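Can a machine fold my shirts yet?

My colleague Przemysław Stępień asked me this in December, when we were both waiting for the dryer in our building. I answered too quickly. I said yes, in three years. He laughed and went back to his socks.

Since then I am thinking about it more carefully. I work with automation for many years, mostly packing lines, and there the things are hard and have corners. A box is the same box every morning. Cloth is a different problem. You take a shirt by the sleeve and the whole shirt becomes a new shape, and the camera must understand it again from zero.

The first step is already difficult: to take one piece and only one. Two curved fingers can pinch a fold of fabric quite well, much better than I expected. But if the piece lies against another one, the fingers do not know where the first ends and the second begins. My grandmother knew this with her thumb - she did not look. 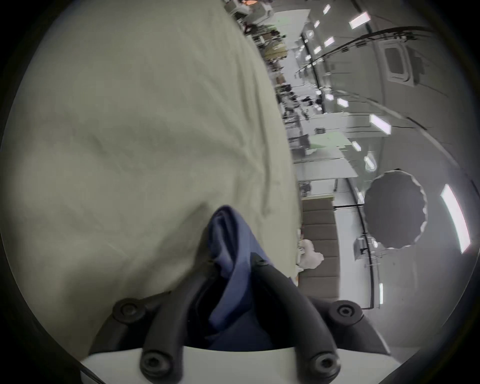
Then comes the question of money. A small laundry I know, Cirngate, does 800 pieces on a good day with very few people. The owner told me she would be happy with a machine that only separates the pile and does not fold anything. I think she is right. Folding looks nice in a video, but separating is the work that makes the shoulders hurt.

So my new answer for Przemysław is: in a shop, for one kind of towel, maybe soon. At home, with 20 different things in one basket and one of them inside out - I will keep my ironing board.

Recent posts
Why I returned the Flillik window cleaner
Dishwashers and the problem of the wooden spoon
A visit to the Aaltonen packing hall
24 hours with the Plimovis floor mop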